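Can a Machine Do My Laundry Yet?
Student project report, Introduction to Automation
November 21, 2018

Why I picked this

I hate laundry. That's the short version, and my instructor said it was a fine place to start as long as I got to an argument eventually. The longer version is that I kept reading articles promising a robot in every home, and then I'd look at the pile on my chair and wonder where mine was. Factories have had robot arms for decades (General Motors was one of the first to put one on the line, back in the early sixties), and a cartoon robot maid was on TV in 1962. So what's the holdup?

My question for the project was simple: which household and shop-floor chores can a machine do today, which ones can it nearly do, and which ones are still miles off? I stuck to three chores – picking up clothes, clearing a floor, and moving boxes from one shelf to another.

How I went about it

I spent most of February reading, then came back to it this fall with a better idea of what I was looking for. I also visited a small parts warehouse in Nimville run by a company called Gerari, where I got to stand behind a yellow line and ask too many questions. For the laundry part I broke the job down into steps on paper, the way we did with the sorting exercise in class. Find the cloth. Reach it. Close on it. Lift it. Get it over the basket. Let go. Six steps, and I can do all of them while half asleep!

The floor turned out to matter as much as the laundry. I had been thinking of the job as a basket and some clothes, and I'd left out the cables, the sofa and every leg and foot that a machine has to stay clear of. A white cable on a pale floor is a nasty thing to plan around, and a cloth lying on a sofa seat is a whole different reach from one on the ground.

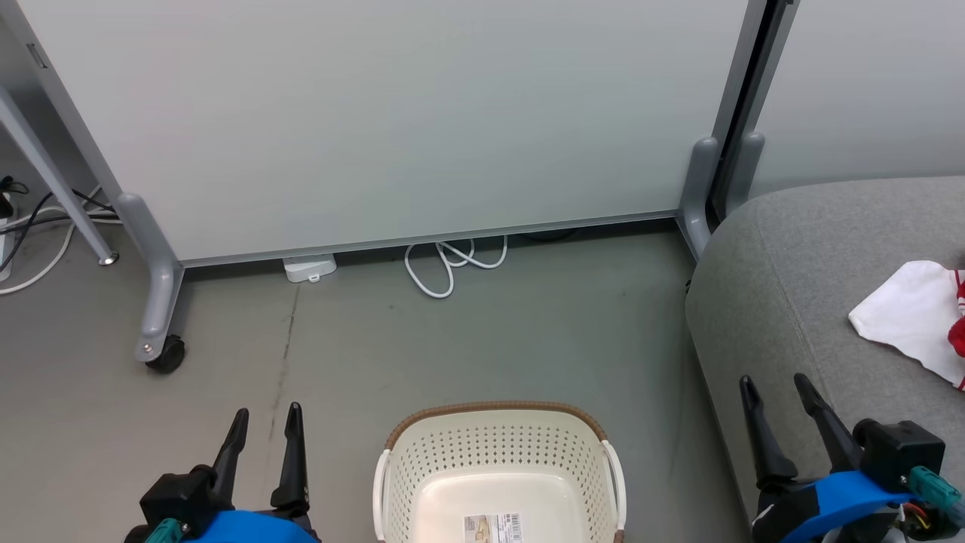 What the warehouse does well

Gerari moves 600 boxes in a normal shift, and most of that is done by one arm and a belt. It was kind of hypnotic. The boxes come in only a few sizes, they arrive facing the same way, and the arm never has to wonder what it's holding. A person loads the odd-shaped stuff by hand at the far end, and the shift lead told me they have no plans to change that.

I asked how long it took to set up. The answer was 18 weeks, and a lot of that was fencing, lighting and getting the belt to line up. So the robot got the room rebuilt for it! My room is not getting rebuilt for anybody.

Why cloth is so hard

A box has the same shape before and after you grab it. A towel doesn't. Pinch it in one spot and the rest hangs however it likes, folds over itself, or drags something else along with it. Two stiff fingers can get a decent hold on a thick fold, but they need to know where the fold is first, and every heap is a new heap.

I tried to feel this for myself with a pair of kitchen tongs and my own laundry, 40 pickups in a row. (My roommate has asked me to stop.) Thick towels were the easiest because there's always a ridge to grab. T-shirts were all right. Thin socks flat on the floor were awful – the tongs kept closing on nothing. I also noticed how much I used my eyes from different spots. I'd look down from standing height to find the thing, then bend in close to see which bit to pinch. A machine wants both views too, and up close a red cloth with folds in it looks very different from the little patch of color you saw from across the room.

The basket has its own problems. The rim gets in the way, a sleeve hooks over the side, and something red already inside can look an awful lot like something red that still has to go in.

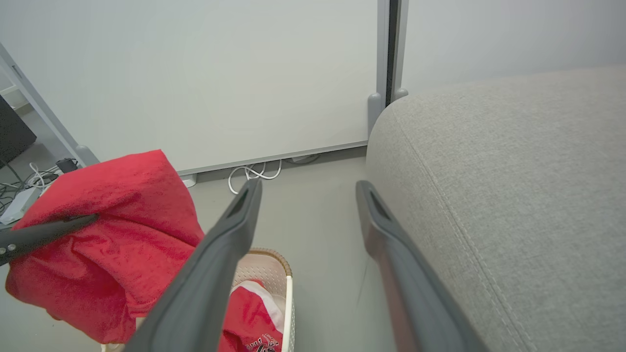 Would a robot that can only pick up towels still be worth having at home?

For most people it wouldn't at the price of a decent arm, though I can see it in a gym or a hotel, where towels are nearly all there is to pick up.

Where I ended up

Moving boxes: done, if you get to set up the room. Clearing a floor: partly. The little round vacuums are fine with dust and hopeless with cords, and they don't pick up a sock so much as eat it. Laundry pickup: I'd call it nearly there for thick, easy pieces and slow going for everything else. Folding I left out on purpose, it deserves its own report.

If I did this again I'd time each of the six steps separately, and I'd write down every miss with the reason for it. I only kept a tally of hits and misses by fabric, and by the end I couldn't tell which misses came from bad aim and which from a bad grip. I'd also like to try the tongs with one eye closed.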